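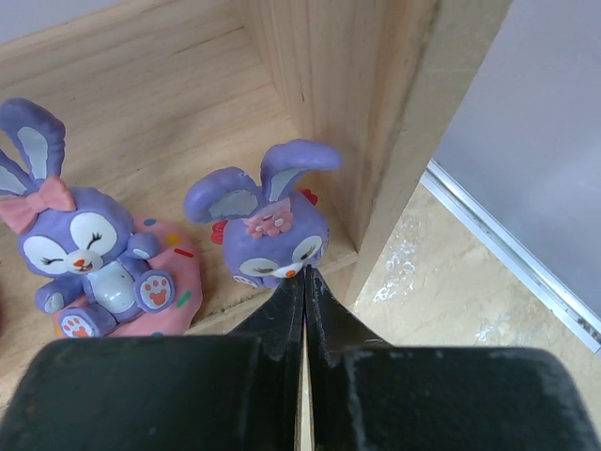
Matte box

A matte box is the square-ish hood you see bolted to the front of a film or video camera. It has two jobs: it keeps stray light off the lens, and it holds pieces of glass (filters) in front of it. I've used one on most of my shoots for years now, so I've written this entry the way I'd explain it to a friend who has just bought their first cine lens.

Name

The "matte" part comes from the early days of film, when a cut-out card was placed in front of the lens to block part of the shot. The film was then wound back and the missing part exposed separately. Hardly anyone works that way now, but the name stuck – and so did the shape.

Parts

The top flap is called the French flag, or eyebrow. Some boxes have side flags too, and I like these a lot for low evening sun. Behind the flags is the hood itself, and behind that are the filter trays, usually two of them. At the very back there's a ring or a rubber doughnut that closes the gap around the lens, so light can't sneak in from behind and bounce off the filter.

Clip-on and rod-mounted types

A clip-on box grips the front of the lens. It's light and quick, and it's what I'd choose for a gimbal. A rod-mounted box sits on a pair of bars under the camera, so the lens doesn't carry the weight. Swing-away versions are rod-mounted boxes with a hinge, and they make lens changes so much nicer! My own is a Bulard clip-on with 4 inch trays, bought second-hand from Adi Mandagi, and it's had a hard life with me (two cracked flags so far, both my fault).

Filters

The common sizes are 4 x 4 inches and 4 x 5.65 inches. Check which your trays take before you buy any glass, as good filters can cost more than the box. Neutral density is the one you'll reach for most outdoors. If you use a polariser, get a tray that rotates, or you'll be stuck with whatever angle it went in at.

Weight and balance

My Bulard weighs 453 grams with the top flag on and no glass. That sounds like nothing until it's hanging off the front of a gimbal, so always balance with the filters in. Syafiqah Ngau, who I shot with at Teltirstead in July, takes the flags off altogether in wind, and I've started doing the same.

Common problems

Vignetting is the big one. On a wide lens the corners of the hood can creep into the shot, and they're easy to miss on a small monitor. Stacked filters can also give you ghosts from bright lamps – tilting one tray slightly usually clears them, if your box allows it. Loose trays rattle, and your microphone will hear it. I use a thin strip of felt tape along the runners and replace it when it goes fluffy.

See also: follow focus, lens hood, lens support, neutral density filter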